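4.3 Teaching a task by remote control

Before you start, read section 4.1 about the emergency stop. One person moves the leader handles and one person stays near the stop button. In the Fernside workshop this was Tadhg Keogh and Apolinar Figueroa, and most of the notes under the steps come from them.

1. Switch on both arms and wait until the status lamp is green.
2. Cover the table with a dark cloth and pull it flat by hand. A small crease does no harm, but a fold which can catch a finger of the gripper must be removed.
3. Put the objects for the task in their start places. For the first lesson we advise a cup, a holder and one light object which stands in the holder.
4. Bring both grippers to the rest position, one at each side of the table. The middle must stay free.

Note: Do not fix the objects to the table. The robot should also learn from small differences in their position.

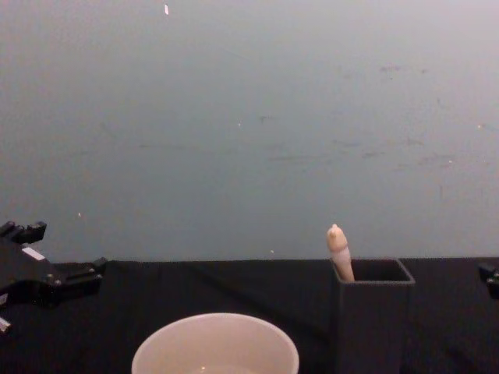
5. Press Record and wait for the short tone. If you move before the tone, the beginning of the movement is lost.
6. Move the leader handle slowly to the object. Close the gripper only when both fingers are at the same height.
7. Lift the object straight up until it is clear of the holder, then carry it to the cup and lower it. Open the gripper fully before you go back.
8. Return to the rest position and press Stop.

Caution: Never put your hand between the grippers while Record is active. If an object falls, press Stop first, then pick it up.

Note: A good demonstration takes 12 to 14 seconds. If you hesitate for a long time above the object, the robot will learn this also -- delete the recording and make it again.

9. Repeat steps 3 to 8 until you have six good recordings. Change the angle of the object a little each time.
10. Save the set under the name of the task and the name of the operator. Recordings of two operators must go in separate sets.

For replay at reduced speed, continue with section 4.4.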